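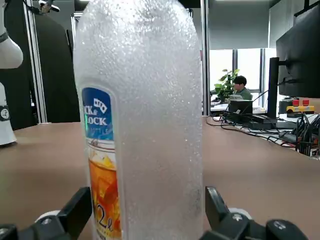 A two-litre bottle, frosted from shoulder to base.

Every July I hear the same complaint from people visiting Clorkstead, which is that a glass of tap water costs nothing and a bottle of it costs 3 dollars. They buy the bottle anyway. The town has one public fountain, behind the library, and it is shut off for a good part of the summer.

I think cold drinking water should be treated as a basic service on any main street, in the same way as a bench or a garbage can. Town council treats it as an extra. In last year's budget, new banners for the lampposts got more money than drinking water did.

The usual argument against fountains is cost. They have to be drained before the freeze, the lines get scale in them and the chillers break. All of that is true. It is also true of the splash pad, and we pay for that without much debate.

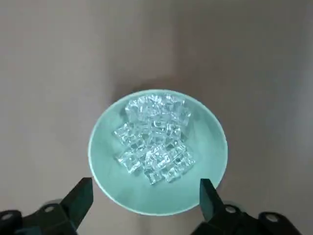 The second argument is that people don't trust fountains any more. I have some sympathy here. The old one at the arena had a weak stream and you had to put your mouth nearly on the metal. A bottle filler solves this. Meltitz, down the highway, put in 13 of them, and you see people of every age using them, including teenagers who would never bend over a spout.

Businesses can do their part too. The Astier bakery keeps a jug on the counter and lets anyone fill up. The hardware store, Bilyk, has a tap by the side door with a sign that says it is safe to drink. Neither of them asks you to buy anything. I do buy things there, more often than I need to.

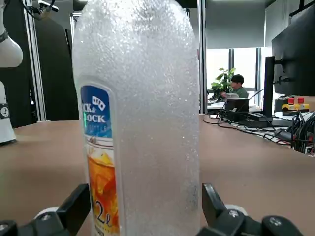
Most of us already own what we need. There is a cupboard in nearly every kitchen with more containers in it than anyone uses. A plain two-litre plastic bottle, the kind with a picture of iced tea on the label, holds enough for an afternoon at the ball diamond for a couple of kids. Ours goes in the freezer part full the night before. By the third inning it is still cold, and by the fifth it is empty, and then there is nowhere to fill it. The canteen sells water, but the lineup runs to 20 people on a tournament day.

Council will say residents should plan ahead. Seniors who walk downtown for a prescription can't always carry a heavy bottle with them, and neither can a parent with a stroller and two bags of groceries. 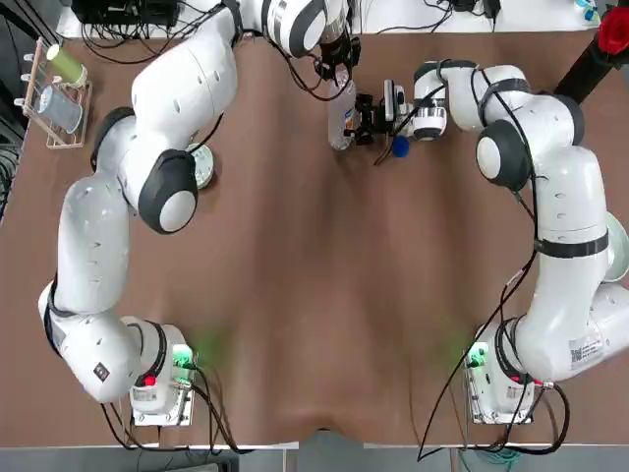 My request is a small one. Fix the fountain behind the library and leave it running from the May long weekend to Thanksgiving. Put one filler at the ball diamond and one at the bus stop on Main. Print the locations on the trail map, which currently shows 59 parking spots and no water at all.

The budget survey is open on the town website. There is a comment box at the bottom of the second page, and I have used mine for this.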